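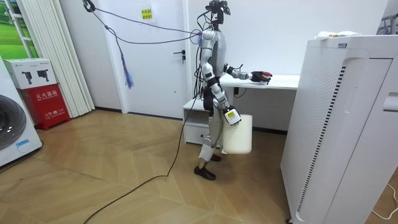
Filed under: Kids Ask > Books and Reading

Print this page | E-mail this page

Who Makes a Picture Book?
By Feven Shiferaw
December 3, 2022

Look at the front of a picture book and you will usually find two names. One belongs to the author, who wrote the words. The other belongs to the illustrator, who made the pictures. Sometimes there is only one name, which means the same person did both jobs and probably had to argue with herself.

You might imagine the two of them sitting at a kitchen table, sharing a plate of cookies and saying things like "What if the goat had a hat?" It's a lovely idea. Quite often, though, they have never met. They may live in different countries. I wrote a book called Goltley Goes to Bed, and it was in the stores before I heard the illustrator's voice. He sounded nothing like his goats.

So who is in the middle? An editor. My editor was Bereket Tamiru, and his job was to read my story and be polite about it. Goltley was a badger who would not go to sleep, and in my first try he would not go to sleep for 481 words. Bereket thought the story would be better at some 200. I thought Bereket would be better at the bottom of a pond. Then I went home and took out all the words that were only there because I liked them. The story got better, and I have nearly forgiven him. 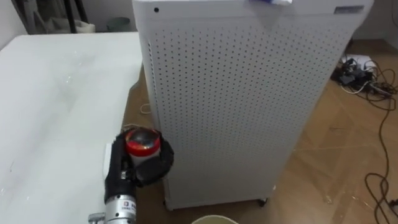

When the words are ready, or as ready as they are going to be, the publisher picks an illustrator. The illustrator doesn't start with the beautiful paintings. First come tiny, scribbly drawings of every page, often called thumbnails, because they are small. (Your real thumbnails are not involved.) They help everyone see where the page turns will go.

Page turns are sneaky. Suppose a page says, "Goltley opened the closet, and inside was..." You have to turn the page! If the closet and the thing inside it are on the same page, your eyes go straight to the thing, and the author has wasted three perfectly good dots.

After that there may be a dummy. A dummy is a pretend version of the book, with rough drawings and the words in place, so people can flip through it and notice problems. In our dummy, Goltley had blue pajamas on page 2 and a nightshirt on page 3. Grown-ups had looked at it for weeks. A six-year-old named Weldu spotted it before he had taken his coat off.

Here is a thing to try with a book you own. Read one page and listen only to the words. Then look only at the picture. Do they tell you the same thing? In a good picture book they often don't. The words might say, "Goltley was being very quiet," while the picture shows him playing a trombone in the bathtub. The author didn't write the trombone. The illustrator put it in, and now everyone says it is the best part of my book.

I have been asked at school visits whether I mind. I do not mind at all. I have started writing a story about a trombone.

Print this page | E-mail this page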